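Service Robotics, Unit 6: Reviewing a humanoid for household tidying
Handout by Štefánia Hájek, 29 Jan 2021

Our review unit is the Stimis package from Ikamberg: the robot, a wrist camera kit and 126 practice tasks. I've been looking forward to this one all term!

Start with the hand. Read pages 2 to 5 of the kit manual before the lab, and bring your grip tables from Unit 5. 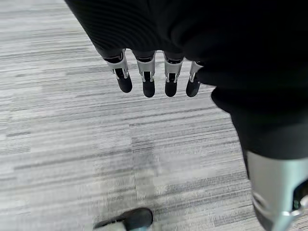
Soft goods are where hands like these earn their price. A slipper bends, slides and has no proper handle, so the planner has to choose an edge and commit to it (lovely problem, and harder than a cup). Juraj Kuruc logged 389 grasps in December, and his notes are on the course page.
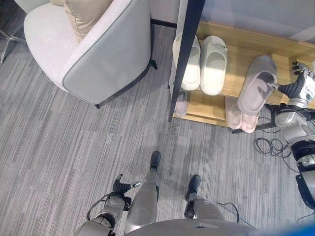

Fig. 2. Right hand gripping a slipper at the shoe rack, head view.

For your review, score reach, grip and recovery separately. Try the Brodeo planner as well as the default one, and write down which you used. I really do want to hear what you liked! 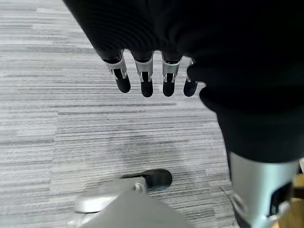 Do we need to score all 126 tasks?
Choose ten, with at least four that use soft items.

Reviews go in the Unit 6 folder, two pages at most.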